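Do we really need another plastic-free month? 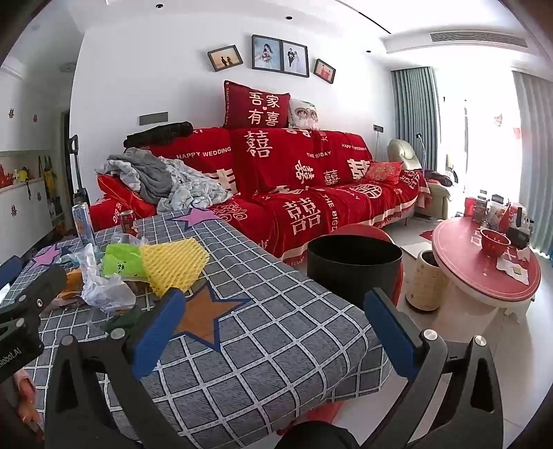

Plastic bags on a starry tablecloth.

Herkomthorpe is to go plastic-free for the whole of January, again. The leaflet came through my door on Thursday, and I read it twice looking for anything new. There's a pledge to sign and a sticker for your window. Last year 23 households on our side of town signed up, and I'd like to know how many were still at it by spring. The leaflet doesn't say.

Yanti Siregar, who wrote it, tells me the point is "to start conversations". Fine, but we've been having this conversation for five years. Meanwhile the shop on Plavow Road still sells peppers shrink-wrapped in threes, and the loose ones cost more. Has anyone from the campaign been in to ask why?

Pascual Ojeda has a better idea, I think. He wants the Thursday market to run a deposit on proper crates, two pounds each, money back when you return them. It may flop. People forget crates in the car just as they forget cloth bags, and I own some 4 kilos of those already. But at least we could count the crates at the end and see whether it had made any difference.

I haven't signed the pledge. The sticker is on the fridge.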